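Rallis Grid Tablecloth, White / Navy

Woven cotton-blend cloth for benches, islands and small dining tables. Plain white ground, printed on the face side with a square grid of thin dark navy lines. The reverse is unprinted. Supplied flat-folded with a cardboard stiffener.

Sizing
The Rallis is cut to one width and sold by the piece. Hem is single-turned on all four sides. Measure the benchtop before ordering and allow extra if an overhang is wanted at the front. Cloths that have been cut down or re-hemmed can't be returned.

The grid is printed after weaving, so lines may drift slightly from the hem over the full length. A drift of up to 6 mm is within tolerance and isn't treated as a fault. Larger variation should be reported with the batch code from the sewn-in tag.

Care
Machine wash warm, gentle cycle, with like colours. Do not bleach. Line dry in shade. Warm iron on the reverse. Expect up to 3 per cent shrinkage in the first wash. Soy sauce, turmeric and red wine should be rinsed out in cold water before washing. The cloth is not heatproof: use a trivet under pots and oven trays.

Batch note
Stock with tags starting 508 has a slightly heavier navy line than earlier stock. Customers matching an existing cloth should quote the old tag number when ordering. Remaining earlier stock is held by Omar Najjar at the trade counter and is not listed online.

Use with tableware
The pale ground suits timber, bamboo and unglazed ceramics. Darker lacquered pieces also read clearly against it. Round-ended wooden chopsticks have a low profile and will lie flat on the cloth without rests, although rests keep the tips off the fabric during a meal.

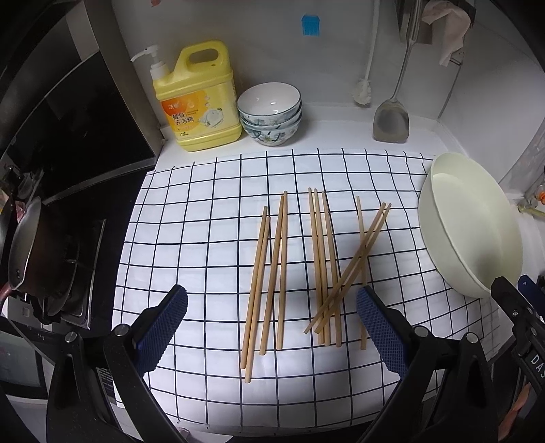
Rallis cloth in white/navy on a kitchen countertop, with pale wooden chopsticks. Chopsticks not included.

Ordering
Product code 1152. Sold singly. Trade quantities by quote through Esperanza Cantero, Jullby wholesale desk. Orders placed on a Sunday are packed the next working day. Samples of the fabric are available on request and include at least one full grid square.

Related items
Rallis napkin, white/navy
Lendex chopstick rest, unglazed
Trumoreck bench runner, natural
Lendex round trivet, cork

Last updated: April

Contact | Delivery and returns | © Jullby | Back to top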